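Folding clothes on the bed without wrecking my back (and the bamboo mat keeps catching?)

Posted in Home & Laundry, August 2021
44 views

Okay so I finally gave up on folding on the couch and moved the whole operation to the bed, and I have a couple of things I want to ask people who have been doing this longer than me. We sleep on one of those bamboo tile mats in the summer (the kind made of little rectangles strung together) and I don't take it off to fold because it weighs a ton and I'm lazy. It's a nice firm surface, way better than a squishy comforter! T-shirts come out really crisp on it. But thin knits snag in the gaps between the tiles, and I've already pulled a thread on a tank top I really liked.

My other problem is the stack. I fold everything, line it up along the side of the bed, feel very proud of myself, and then the second I sit down the mattress dips and the whole row leans over. I've tried standing the folded things on their edge like files in a drawer and I've tried piling them flat. On edge looks better and I can see every color, but it flops.

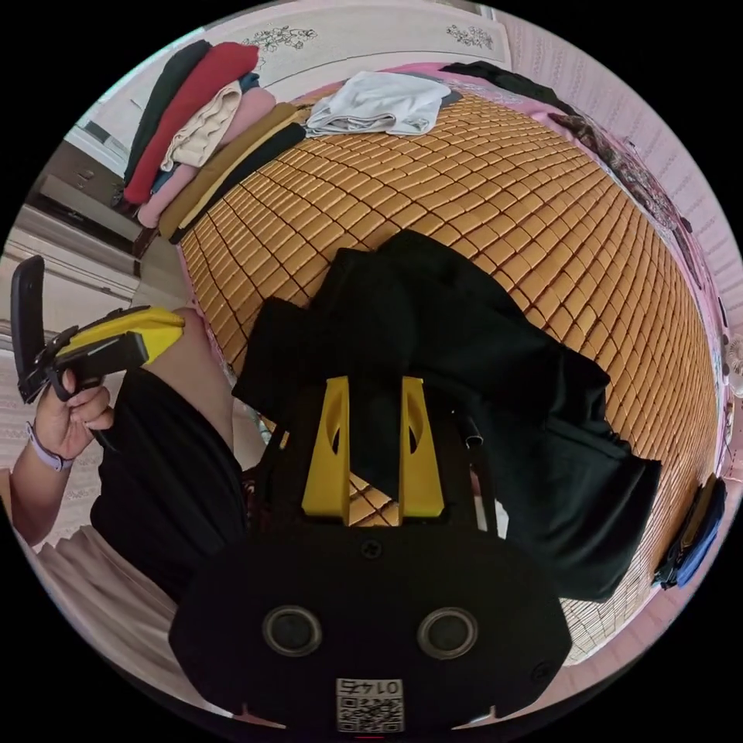

fernhollow2
I'm in the stand-them-on-edge camp and I'll tell you what fixed the flopping for me — fold everything to the same height. Doesn't matter if one's a sweater and one's a tee. I fold the sides in, fold it in half longways, then thirds, and I check each one against the first one I did. If it won't stand up by itself on the mat it's folded too loose and I do it over. Thick ribbed stuff goes on the ends because it holds up the thin stuff. And leave yourself a hand's width from the edge of the mattress!

For the snagging, lay an old pillowcase over the part of the mat where you fold. I keep one just for that. You still get the firm surface underneath. Also run your palm over the tiles once in a while, and if one feels rough, sand it lightly with an emery board. My mat had a bad patch right in the middle that chewed up two camisoles before I found it.

Black clothes I save for last, by the way. They show every bit of lint, and if you do them at the end you can lint roll them all in one go.

trailmix_32
just use a table

saltbox
A table is great if you have one that isn't covered in mail, lol. I fold on the bed too. I used to have the same leaning problem until I started putting the stack into a box as I go. Mine is a Fevatden fabric bin, the low one, and I set it on the floor by my feet so it's not on the mattress at all. When it's full it goes straight in the drawer. If you don't want to buy anything, a shoebox lid works for shorts and socks.

One thing I'd do differently from the answer before mine: I don't do thirds on sweaters, I roll them. Thirds left a crease across the front of my good one that took forever to steam out. Tees and leggings I fold, knits I roll, and anything slippery gets hung up because life is short.

And please take the mat off once in a while and wipe the underside. Mine had so much dust under it that my clean whites were picking it up. I did it back in May and I'm due again.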